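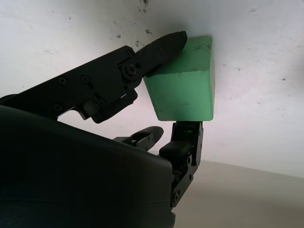

## 3. Teaching a grasp by remote control

The Leckie glove drives the Uvura hand. Start with foam. Foam forgives, and your coffee mug does not.

1. Put on the glove and hold still for 30 seconds while it learns your hand. Scratching your nose restarts the clock.
2. Press **Record**.
3. Bring the upper fingertip onto the block first, then support it from below with the thumb-side finger. The remaining finger can stay curled until you want it.
4. Hold for 3 seconds, lower the block, press **Stop**.
5. Repeat until you have 19 clean takes. A take in which you sneezed is not clean.

**Note:** Smudges on the block don't affect training. Wash it if it bothers you.

**Caution:** Never take the glove off while recording. The hand will copy that too, with great sincerity. If it does, press **Stop** and look up error 228.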